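Bench check before hand-guided and remote demonstrations
Visthorpe site, two-arm bench, bag-roll task
Completed by the duty inspector, July. Comments typed up the same afternoon.

Key: OK, OK with comment, Not OK, Not checked.

Section A. Before power

A1. Emergency stop reachable from the operator's chair. OK with comment.
Reachable by me. I have long arms. The sheet asks for "comfortable reach" and gives no distance, so I can't fail it, but I'd like one written down.

A2. Emergency stop reachable by the second person. Not OK.
There was no second button. The Wuditance handbook says the second person may shout. Shouting is not a control. Fit one before the next block.

A3. Floor clear, cables tied back. OK.

A4. Gripper screws checked by hand, both arms. OK with comment.
One on the left arm took a slight turn. No thread lock on it that I could see. The log says it was applied in the spring and I have no way of proving otherwise.

A5. Finger linkages move freely, no play at the pivots. OK.

A6. Wrist camera fixed and lens wiped. OK.

Section B. Guiding by hand

B1. Arm holds its own weight in free-move mode. OK with comment.
It sinks a little when the elbow is out wide. I was told this is within limits. Asked for the limits and was shown a slide.

B2. Operator's hands stay behind the wrist. Not OK.
Twice I watched fingers go past the palm plate to "help" a flap of plastic along. The whole point of guiding by hand is that the arm learns from what the arm does. If a person tidies the roll for it, the recording teaches something that never happened. Also it is a good way to get pinched.

B3. Force limit set before first touch. OK. Set to 8 on the Menon panel. The panel does not show a unit.

B4. Item suitable for the task. OK with comment.
Black refuse bags on a roll were chosen because they are cheap and light. They are also shiny, soft at the edges and prone to coming loose, and I doubt anyone weighed that up. Ask whether a plain tube would do for the first block.

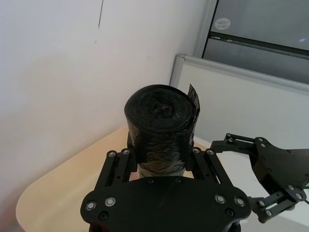
B5. Free-move switched off before anyone walks away. OK.

Section C. Remote control

C1. Hand controllers matched to the correct arms. OK with comment.
Correct today. The labels are paper and sticky tape. Swap them for something that won't peel.

C2. Delay between controller and arm acceptable. Not checked.
The form wants a reading in milliseconds and there was nothing on the bench to take one with. The operator said it "feels fine". I have left the box blank.

C3. Arms cannot strike each other. OK with comment.
The software is supposed to keep them apart. I asked for a demonstration at low speed and the arms did stop, with a smaller gap than I would have picked. While one gripper holds the roll, the idle one should be parked well back unless the step needs it. Add that to the operator card.

C4. Gripper stays closed if the link drops. OK.
Tested by pulling the cable. Held its grip. Did the same on the other arm.

C5. Operator breaks taken. Not OK.
No record kept. People get sloppy with the controllers long before they admit it, and sloppy recordings go into the same folder as good ones.

Section D. Recordings

D1. Count agrees with the log. OK with comment.
Target for the block is 2,000. The log shows 1,748 kept and 63 thrown out. The kept files match the folder. No reason is given for any of the 63 — I'd want at least a word against each, dropped or stuck or whatever it was.

D2. Failed attempts marked. Not OK.
See D1. I also opened a few of the kept ones and found an attempt where the roll was squeezed, let go and picked up again. Is that a success? The Ullirero guide doesn't say and the operators don't agree.

D3. Claim that the arm can now "do the task by itself". Not checked.
Outside the scope of this sheet. I would want to see it with a fresh roll, in a different spot, and with the person who did the teaching out of the room.

Result: may continue by remote control at reduced speed. Hand guiding to stop until B2 has been talked through with all operators and A2 is fitted. C2 and C5 to be looked at again on the next visit.

Old copies of this form still have the tick box for "robot appears calm". Please bin them.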